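# Metal bins for toy storage: keep or replace?

**Started by tansy_r**

We run a small toy lending room out of the back of the library annex. For years everything loose has lived in cardboard boxes, and the boxes are done. In September we were given a few large gray metal bins when a Timmermans warehouse closed, and I have been moving things over a shelf at a time.

Two questions for anybody who has done this:

- Do you put mixed toys in one bin, or one kind per bin?
- Do you line the bottom?

Our catalog has 156 items in it, and a lot of those are single figures. I would like to stop handling each one five times a week.

---

**Reply from hvergara**

One kind per bin if you have the shelf space. We started mixed at our place and went back. Families want "the animals" or "the play food" and they don't want to dig.

Don't line with foam. It holds crumbs. We use the thin ribbed drawer liner that comes on a roll, cut to the floor of the bin and not up the walls. It lifts out and goes in the sink.

Hipólito Vergara

---

**Reply from oldmaple**

I disagree on one kind per bin. Small children don't sort the world that way. A bin with some animals and some dishes gets played with longer than a bin of animals only. My two would feed the dinosaurs out of the bowls for an hour.

Metal is loud, though. I would go with plastic tubs. The Bornel ones with the flat lids stack well and you can carry them with one hand.

---

**Reply from tansy_r**

We had Bornel tubs for the puzzles and the lids cracked at the corners in the second winter. I would rather put up with the noise.

As for mixed or sorted, I did one bin mixed to see how it looks. Dinosaur, a pale yellow-green animal and a blue bowl, all on the bottom of the bin.

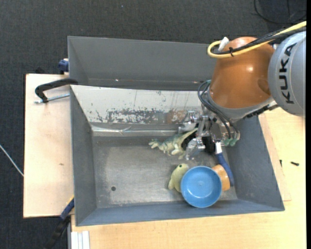 ## Page 2

**Reply from hvergara**

Sloping walls are good. Things slide back to the middle and you don't get a dead corner. I still would not mix. Where does that bowl go when somebody asks for the kitchen set?

---

**Reply from oldmaple**

It goes in the bin with the dinosaur. Write "bowl, blue" on the card and you are finished.

Is the yellow-green one a dinosaur too? I can't tell from the head.

---

**Reply from tansy_r**

It's on the card as "animal, small." It came in a donated bag with no label and the kids call it different things. I left it at that.

---

**Reply from m_imai**

I do intake for a toy library two counties over. A few practical points.

1. Wash before sorting. Hard plastic goes in warm water with dish soap, then on a rack overnight. Anything hollow with a seam gets squeezed, and if water comes out it doesn't go in the bin.
2. Check thin parts by hand. Dinosaur tails and open jaws are where ours break. Run a thumb along the tail and bend it a little.
3. Bowls go in open side up or they trap small pieces underneath.
4. Weigh the full bin. We had a shelf come down. Ours are Sturkavano wall shelves and we now keep each bin under 20 pounds, with the heavy ones on the floor.

On the mixing question, we do both. Sorted bins go out on loan and mixed bins stay in the playroom. That ended the argument for us.

Mitsuko Imai

---

**Reply from oldmaple**

Point 3 is news to me. I have been stacking mine upside down to keep the dust out.

---

**Reply from m_imai**

Upside down is fine on a shelf. In a bin the little pieces end up under the rim and you miss them at check-in.

---

**Reply from dwr_basement**

Check the rims on those metal bins before kids reach in. I bought a used set and two had a burr along the top edge. Ten minutes with a fine file took care of it. Wipe down afterward so there are no filings left in the bottom.

Also don't use a paper label. Use a tag on a wire through the handle if there is one, or paint marker on the short side.

---

**Reply from hvergara**

Paint marker comes off with rubbing alcohol if you change your mind. I have relabeled ours three times.

I can live with Mitsuko's arrangement. Loan bins sorted, playroom bins mixed.

---

**Reply from tansy_r**

Thanks, all. I went over the rims with a cotton rag last night and it snagged on one bin, so that one is set aside for filing. Ribbed liner is ordered. I'm going to keep the mixed bin for the playroom table and sort the rest for loan.

Still looking for a cheap source of wire tags if anybody has one. The ones I found come in packs of 750 and I don't need that many.

---

**Reply from dwr_basement**

I have most of a pack left over. Send me a message with your address and I'll mail you a handful.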